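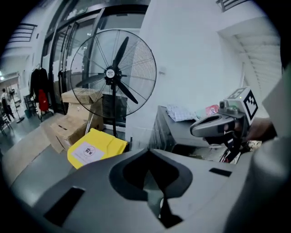
Koen Van Wijk 来信询问：落地风扇收起之前，是否必须拆下网罩，还是用干布把外面擦一遍、套上袋子即可？他所在的楼层每年都采用后一种做法，次年开机时总有一股灰尘味。

答复如下：网罩必须拆下。扇叶背面和电机前端的积灰从外面擦不到，存放数月后会结成硬层，清理更为费力。现将办公区换季整理的操作办法重新公布，各楼层请按此执行，原四月发布的版本同时停用。

一、适用范围

本办法适用于公共区域的落地风扇、纸箱及包装材料、活动衣架和矮柜台面。会议室内的固定设备由物业另行处理，不在此列。

二、准备物品

软毛刷一把，干布两块，湿布一块，中性清洁剂，十字螺丝刀，封箱胶带，记号笔，防尘袋。防尘袋统一向后勤室领取，规格为宽80厘米、高116厘米，较大的风扇可以整机套入。

三、落地风扇的清洁与收存

1. 关闭开关，拔下插头，待扇叶完全停止后再行操作。
2. 松开网罩边缘的卡扣或固定螺丝，取下前网罩。螺丝放入小袋，用胶带贴在底座上。
3. 旋下扇叶固定帽。多数机型的固定帽为反向螺纹，顺时针方向松开；如旋不动，请先查阅说明书，不得用钳子强拧。
4. 取下扇叶，用湿布蘸少量中性清洁剂擦拭正反两面，再用清水布擦净。
5. 网罩先用软毛刷沿钢丝方向刷去浮灰，再冲洗并竖直晾干，晾置时间不少于60分钟。
6. 电机部分只可用干布和软毛刷清理，严禁冲水或喷洒清洁剂。
7. 各部件干透后按原顺序装回，电源线松松绕成圈，用扎带固定，不得紧缠在立杆上。
8. 套上防尘袋，直立存放。风扇与暖气等热源之间应留出距离。

中心标签上印有型号的，擦拭时请避开字迹，报修时需要核对。

四、纸箱与包装材料

空纸箱应当天处理。需要留用的，撕去旧胶带，沿折线压平，竖放在储物间Griliro货架的最下层；受潮、开裂或沾有油污的，送至回收点。暂时装有物品的纸箱须合上箱盖，并在侧面写明内容和所属部门，叠放不超过两层，重者在下。

压平的纸板不得留在地面过夜，过道尤应保持畅通。长管、卷轴一类的细长物品不宜斜靠在纸箱上，应平放于柜顶，或插入专用筒中。

五、衣架与台面

活动衣架仅供当日使用。个人外套请在下班时带走；换季后仍留在架上的衣物，由后勤室贴条登记，保管至下一次整理。衣架应与玻璃隔断保持一拳以上的距离，以免推动时碰撞。

柜面上的抹布用后洗净、晾干、叠好，集中放在一侧。食品及已开封的包装不得与抹布放在一起，应收入柜内或密封盒中。

六、登记与报修

整理完毕后，由楼层联系人填写登记表，写明风扇台数、存放位置和损坏情况。网罩变形、扇叶有裂纹、电源线外皮破损的，一律停用，不得自行粘补。报修请拨打内线1240，由Andor Lengyel受理。

登记表请于9月26日前交至后勤室Vlasta Hrubý处。储物间钥匙领用时须签字，当日归还。

七、补充说明

关于Koen Van Wijk提到的灰尘味：已按旧做法收存的风扇，请取出后依第三条重新清洁。如清洁后通电仍有焦味，应立即断电并报修，不要继续试机。

防尘袋可重复使用，洗涤时请翻面，不可烘干。

后勤室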